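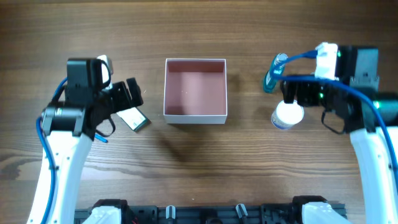 Search this site Enter keywords Go

Filed under: Kit Care > Rugby > Boots and Laundry

Print this page | E-mail to a friend

Getting mud out of rugby kit: what I'd skip

12/13/19

Every club newsletter has a cure for a muddy jersey, and most of them are copied from the last newsletter. I've washed kit for two seasons at Tundgate and I have my doubts about nearly all of it.

Start with vinegar. People swear by a cup in the drum. I tried it on 16 jerseys and left it out of the next load, and I couldn't tell one pile from the other. It may help with the smell. For clay I'd save your money.

Let the mud dry, then knock it off outside with a stiff brush. Dull advice, but it does more than any bottle. Rubbing wet mud just pushes it into the knit. After that, a cold soak for 30 minutes and a normal wash, inside out. Hot water first is a bad idea if there's any blood on the collar.

Grass stains are harder. A dab of plain liquid detergent, left to sit, gets most of it. Toothpaste does not, whatever your uncle says – it left a chalky patch on white shorts that took two more washes to shift.

Boots: newspaper stuffed in the toes, changed once before bed. Filtus sells a drying powder for this. I used a whole tub last June and went back to newspaper. Keep leather boots off the radiator, they crack.

Mouthguards want cold water and a toothbrush. Boiling water will bend them out of shape.

As for fabric softener, the label on our Basier shorts says no, and for once I believe the label. Same goes for the dryer if the numbers are glued on. Ours started peeling at the corners, and ironing them back down through a dish towel lasted until the next match.

Print this page | E-mail to a friend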